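Gruvell open day in Prurutberg, anyone else go?

shimstock_rob
Drove up for the Gruvell open day with a coworker. We run a small gearbox rebuild shop, 5 people, so I mostly wanted to see the assembly demo. Parking was bad, coffee was fine. The bulk of the hall was palletizing, which I skipped. The gear table was at the back, next to the Flirner stand, and we stayed there most of the afternoon.

What I wanted to know was how they hold a small gear without chewing up the teeth. The fingers have a black fuzzy pad on the inside and they squeeze on the teeth from both sides.

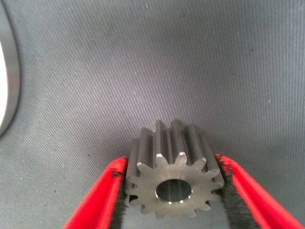
Spur gear in the fingers, bore facing the camera.

I asked about pad life and was told they swap them every 200 picks. That seems low to me.

oilbath
200 is terrible. We have plain urethane pads on a Bedoya gripper that have gone 1,323 cycles and I haven't touched them. Also why grip on the teeth at all? Go in through the bore with an expanding pin and leave the teeth alone.

shimstock_rob
I asked that too. The bore has to stay clear because the gear goes down over a peg. If your pin is in the hole you have to let go before the peg is in. Makes sense to me.

oilbath
You can let go with the gear started on a chamfer and push it down after. People have done it that way for years. Sounds like they picked the gripper first and then the job.

mtn_lathe
I was there in the morning. What is the bristle stuff made of? I forgot to ask. If it sheds I wouldn't want it anywhere near a greased box.

shimstock_rob
Didn't get an answer on the material. You can see loose fibers sticking out of it up close, so I'd have the same worry.

For those who couldn't make it, the layout was simple. Two arms facing each other over a gray cloth, with a camera on each one, and a round metal plate with a big hole in the middle. Small spur gears and one bigger bevel gear.

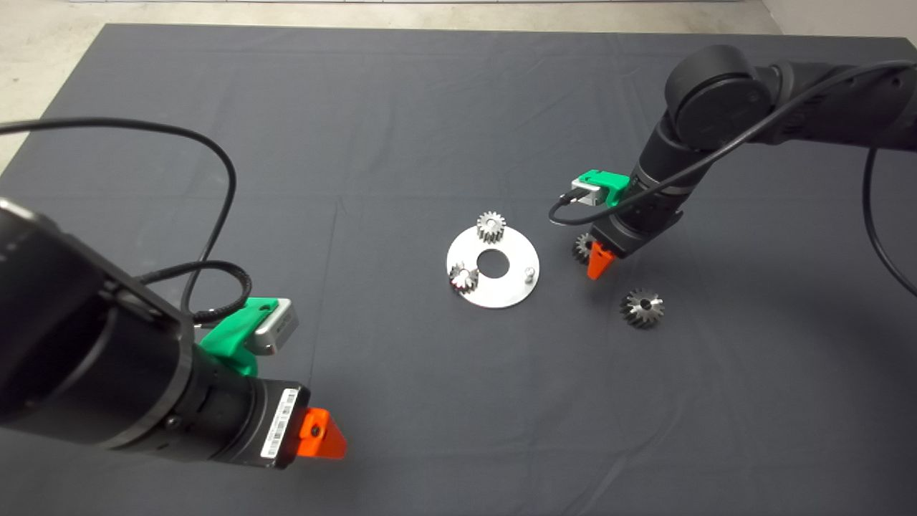

The guy running it told us they had logged 676 full assemblies before the open day. I asked how many of those needed a hand from a person and he said he would email me the number. Nothing yet.

mtn_lathe
When I was watching, it dropped one gear and picked it up again without help. Slow though. My apprentice would be on his second plate by then.

oilbath
So slow, and pads every 200. What is the selling point?

shimstock_rob
For us, changeover. We never get two boxes the same in a week, and a fixture for each one costs more than the job. I'm not buying one this year, but I'd send them a box of our parts to try. They said they take sample parts until December.

mtn_lathe
If you do send parts, put in a helical. All I saw there was spur and bevel, and I'd like to know how the pads do on an angled tooth.

shimstock_rob
Good idea. I have a scrap helical set here with the bores still good. I'll put it in and post what they send back.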